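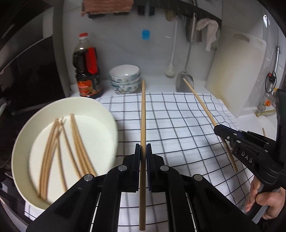 A single wooden chopstick, thicker at the squared end.

How to oil wooden chopsticks, spoons and small boards

Quick one, I get asked this a lot and keep typing the same reply, so it's going on the page. Covers bare wood only. If yours are lacquered or painted skip all of this, oil just sits on top and goes sticky.

What you need

Food-grade mineral oil, plain, from the drugstore. Small bottle lasts ages.
Fine sandpaper, 400 grit or close.
2 old cotton rags. T-shirt is perfect. Not paper towel, it leaves fluff.
A rack, or a jar to stand things in.
Dish soap, lemon if they smell.

Don't use olive oil or sunflower oil. Goes rancid, you'll smell it in a few weeks and then you have to strip the lot. Walnut oil works but no good if anyone in the house has a nut allergy.

Step 1. Wash

Warm water, drop of soap, quick scrub along the grain. Don't soak. Garlic smell? Rub with half a lemon, leave it a few minutes, rinse.

Step 2. Dry, properly

This is where most people go wrong. Towel off, stand everything upright, leave overnight. Thick spoons want longer. Oil over damp wood and you get gray blotches, ask me how I know.

Do not use the oven. I tried 70 degrees C once with a batch of spoons and 2 of them split right up the bowl.

Step 3. Sand

Only if it feels fuzzy. Light strokes, with the grain, tip to handle. For chopsticks fold the paper in half, pinch the stick in the fold and pull it thru. Turn a little each pull. Go easy on the tips, they get thin fast and a thin tip snaps.

Wipe the dust off with a barely damp rag. Then let it dry again, an hour or so in a warm room.

If washing raised the grain a lot, sand, dampen, dry, sand again. Second pass is usually enough. I stop there even on the cheap takeout kind.

Step 4. Oil

Put oil on the rag, not on the wood. Rub it in all over, ends too — end grain drinks more then the sides do, so give it an extra wipe. Leave 15 minutes. If it's gone in completely and looks patchy, do another coat.

Then wipe off everything that's left with the dry rag. Should feel smooth, not greasy. If it's greasy you left too much on, keep wiping.

Step 5. Rest

Overnight on the rack. You can use them next day.

Boards

Same steps, more oil. Do both faces and the edges, otherwise the board cups. My Masanja board took three coats the first time, one coat every time after. Stand it on edge to rest, not flat on the counter.

How often

When water stops beading. For us that's every month or so for the spoons, less for chopsticks. I do the whole drawer in September before the heating comes on, dry air is hard on them.

Wax on top?

Optional. Bit of beeswax melted into the oil, one part wax to four parts oil, warm it in a jar stood in hot water till it's clear. Let it cool, rub on thin, buff. Nice on handles. I dont bother on chopsticks, makes them slippery and noodles are hard enough.

Problems

Sticky after a day — too much oil, or it was an old finish. Wash with warm soapy water, dry, sand lightly, start over.
Black specks — mold. Sand them out if they're shallow. Deep, throw it away.
Cracks — throw it away. Glue isn't worth it on something that goes in your mouth.
Still fuzzy — finer paper, lighter hand. 4000 grit is overkill, I bought some, never needed it.

And keep them out of the dishwasher. All of it undone in one cycle.

Posted by Mwanahawa Rugemalira. Next up is bamboo steamers, when I get to it.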